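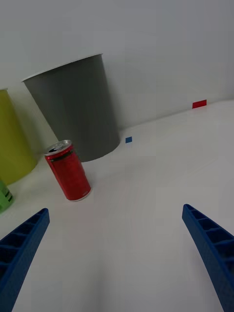
3.2 Surface Finish and Reported Visual Comfort

The second part of the survey concerned the finish of work surfaces and the walls next to them. Earlier work on shared offices has tended to treat lighting as a matter of fixtures and windows, with desks and walls entered only as background values. Watkins argued in her review of municipal buildings that this leaves out much of what workers complain of, and the present section follows her in treating the surface as a variable of its own.

Responses were drawn from the four Tratstead buildings described in Section 2. Of the 3,094 questionnaires returned, 1,120 came from staff who spent most of the working day at a single assigned desk. Only these were used in the analysis of surface finish. Staff who moved between desks often could not say which surface a given answer referred to, and their replies are taken up separately in Section 3.4.

Each desk was placed in one of three groups. The first paired a light surface with a light wall, as with a flat white tabletop before a plain white wall (Figure 1). The second paired a light surface with a wall in a darker color, and the third a wood-tone or gray surface with a wall of any color. Desks facing a window or an open aisle were left out, as were those with a fabric screen higher than the monitor.

Respondents rated glare, eye tiredness, and ease of reading printed pages on a scale from 1 to 5, where 5 was the most favorable. They were asked to answer for an ordinary working day in December, when the overhead lights in all of the buildings are on from opening until closing. A free-text box followed each item.

Staff in the first group gave lower ratings for glare than staff in the third, and the difference held when age and hours of screen use were taken into account. Ratings for eye tiredness moved in the same direction but less clearly. On ease of reading, the order was reversed - light surfaces next to light walls were rated best for printed pages, most strongly by staff in records and billing, who handle paper for much of the day. The middle group fell between the other two on glare and could not be told apart from the first on reading.

The comments help to explain this split. Complaints about glare were concentrated in the late afternoon and often named the strip of desk directly under a ceiling light. Several respondents had covered that strip with a blotter or a sheet of colored paper. Praise for white surfaces, by contrast, usually mentioned how easy it was to find small items and to see that the desk was clean. A few writers did both in the same comment.

These results differ in one respect from those of the Meltura study (Lewis and Griffiths), which found no link between wall color and reported glare. The Meltura offices were fitted with indirect lighting throughout, while the Tratstead buildings still use recessed ceiling panels above most desks. It seems likely that the effect of a light wall depends on where the light comes from, though our survey was not designed to test this.

Two limits should be noted. Gloss was recorded by eye by the survey team and was not measured, so matte and satin finishes may have been confused in some rooms. In addition, the Likow annex was repainted shortly before the questionnaires went out, and some staff there may have been rating the change and not the wall itself. Leaving the annex out of the analysis made the difference in glare ratings slightly smaller but did not remove it.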